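Sending a demo to a small label

Last updated: December

Pick one label and listen to 4 of its releases first. Flatard, for instance, puts out slow house and won't want your techno.

Send 2 tracks as a private stream -- no attachments. Put your name and the tempo in each title. Keep the email short.

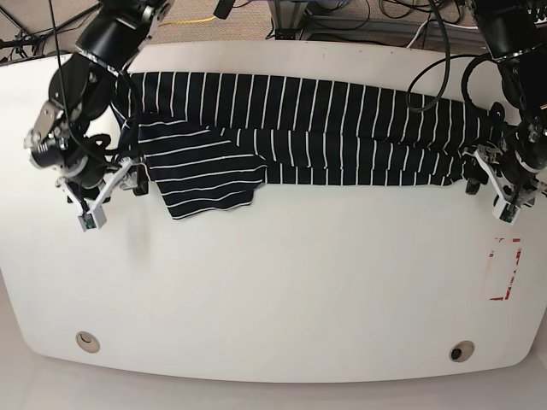
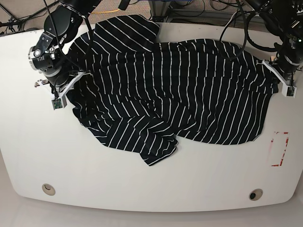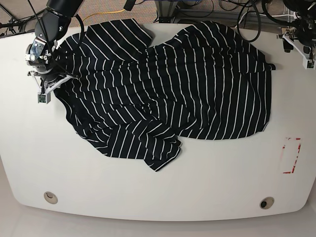
Wait a month before chasing. If the answer is no, say thanks and try the next label -- Bruststead reads demos all year.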